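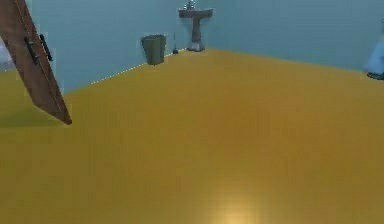 Sorkham workshop reports progress on home-built cleaning robot

November 25, 2025

Members of the Sorkham Shared Workshop have completed the first stage of their washroom robot, a small floor-cleaning machine designed for use in private homes. The workshop confirmed that the control software has now been run through 1,184 trials in a simulated washroom, and that assembly of the wheeled base has begun.

The project was started in July by Zorica Lazarević and Senad Kadrić, both long-standing members. It has since grown to a team of seven, who meet in the evenings at the workshop's premises on Milošević Yard.

All testing to date has taken place on a computer. The simulated room is a plain one, with a yellow floor, light-blue walls, a pedestal sink, a wastebasket and a toilet brush standing near the wall. The machine is required to cover the open floor, pass between the fixtures without touching them and stop when a person is in its path.

According to Ms Lazarević, the narrow space beside the sink pedestal has taken up the greater part of the team's time. "The open floor was settled within a fortnight," she said. "We are still adjusting how closely the machine should approach the pedestal, and how it should behave when the brush has been moved."

Reflections on the floor were a further difficulty. An early version of the software treated bright patches as obstacles and steered round them. A correction supplied by Dede Tetteh was adopted last month.

The base is being built from parts already held by the workshop, together with two motors bought second-hand. Spending so far stands at almost £11 per member per month, met from subscriptions. Drawings and software will be made available to other workshops without charge once the base has been tested on a real floor.

Members wishing to join the build should contact Ojārs Rätsep at the workshop office. Experience of soldering is welcome but is not required.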